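Huso Open Day Demo Recordings

Data card, version 2

Summary

Recordings made during the open day at the Huso lab on May 12, 2023. Visitors watched a two-arm setup work with pens and markers on a tabletop, and some of them drove the arms themselves. There are 708 episodes in this release. Each episode is one attempt at one task, including the attempts that failed.

Maintainer: Khrystyna Yatsenko
Visitor sessions and consent forms: Uchenna Oyewole

What was shown

The open day ran as a series of short sessions in the main room. Each session started with an operator from the lab doing the task once at normal speed. After that, visitors who wanted a turn could take the controls, with the operator standing by at the stop button. Visitors who only wanted to watch stayed behind the rope.

The pen tasks were picked the week before. We had planned to fold cloth as well, but the setup time between visitors was too long and we dropped it. Pens are quick to put back, and people understand the goal without being told much.

Tasks

There are 3 tasks in the set.

pick_marker: pick up a marker lying on the table and hold it clear of the surface.

marker_to_box: pick up a marker lying on the table and put it into the clear box with the other pens.

box_to_table: take one pen out of the clear box and lay it on the table.

The marker's starting position was not fixed. The operator put it down by hand before each episode, at whatever angle it landed. The box was moved a little between sessions as well, so do not assume a constant position for it across the release.
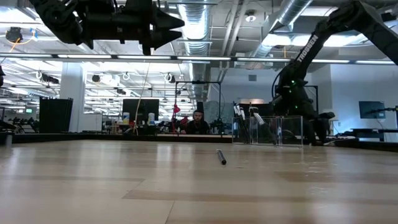 Fixed camera view, marker on the table and pen box near the far edge.

The fixed camera was not moved during the day. It sees a good deal of the room behind the table, including desks, monitors and the ceiling lights. We did not crop this out. If your method is sensitive to background, crop before training.

Folder layout

README.txt
episodes/ one folder per episode, numbered from 0001
episodes/NNNN/video/ fixed camera video
episodes/NNNN/joints.csv joint positions for both arms
episodes/NNNN/meta.json task name, session, operator type, outcome
splits/ train and test lists
notes/ session notes, plain text

The field operator_type is either "lab" or "visitor". 70 episodes are marked "visitor". Those are slower and have more stops, and in several of them the visitor changes arms partway through. We kept them in their own list (splits/visitor.txt) so they can be left out easily.

The outcome field is set by hand and is either "success" or "fail". A marker that ends up leaning on the rim of the box counts as a fail. A marker that goes in with the wrong end up counts as a success.

Known problems

Reflections. The tabletop is glossy and the ceiling lights show on it as bright streaks. A silver marker lying across one of these is hard to separate from the table by color alone.

Clear box. The walls are transparent acrylic, and the compartments inside are hard to make out in some episodes. Depth estimates we tried on the box were poor, so none are included.

People. Staff and visitors show up in the background. Everyone who was in the room signed a form that covers release for research. If you were there and want your episodes removed, write to Uchenna Oyewole and give the session you attended. Removals go into the next version.

Timing. In the first session the joint log starts late compared to the video. The offset is given in notes/session_01.txt. Later sessions are lined up.

Reading the files

The loader is in the Plenda tools repository under loaders/huso. It needs Python 3.9 or newer. Point it at the top folder and it returns episodes in number order unless you pass it a split list.

If you wrote your own loader for version 1, note that joints.csv now has the left arm columns first. In version 1 the right arm came first. The column names did not change, so code that reads by name will still work.

Changes

Version 2: column order changed, visitor list added, duplicate episodes from the second session removed.

Version 1: first release, sent only to people who attended.

A second open day is planned for July. Recordings from it will go in a separate release with the same folder layout.

Use

Free for research and teaching. Please ask before using it in a product. Do not try to identify the people in the background.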